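Shop notebook, March, 7 in the morning, coffee in hand

Hide glue again! Second round for the Brurkevdale chairs. 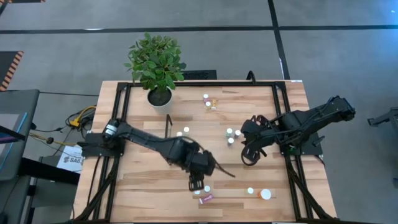
So the first batch of glue went stringy on me and I'm pretty sure I cooked it. The Lüthi pot runs hotter than the dial says (I've been meaning to stick a proper thermometer in there since we bought it) and by lunch the whole shop smelled like a wet dog. Dumped it, washed the pot, started over with 100 grams of the Wusberg pearls in cold water and left them to swell overnight. They look great this morning, fat and jelly-like, no dry bits in the middle.

Plan for today is test joints only. I want 2 with the glue as is and 2 with a pinch of salt in it to slow the gel, because the back rail on these chairs is a pain to seat and I ran out of time on the last one. Had to steam it apart, which took forever and raised the grain all over the tenon. Scrap pieces are cut and marked in pencil, salted ones have an S on the end.

Also warming the parts first this time. Heat lamp, few minutes a side. I skipped that before and I think the cold wood did half the damage.

Clamps: the Gritent ones keep slipping if there's any wax on the bar, so wipe them down before you blame the glue. I blamed the glue for a whole afternoon.

Later, after lunch. All four are in clamps. The salted mix gave me way more time to wiggle things around, almost too much, and squeeze-out was still soft when I went back with the rag. The plain one grabbed so fast I barely got the shoulder closed, ugh. Leaving everything until tomorrow and then I'll break them over the bench edge and see what tears, wood or glue line.

Need to order more pearls. And a lid for that pot.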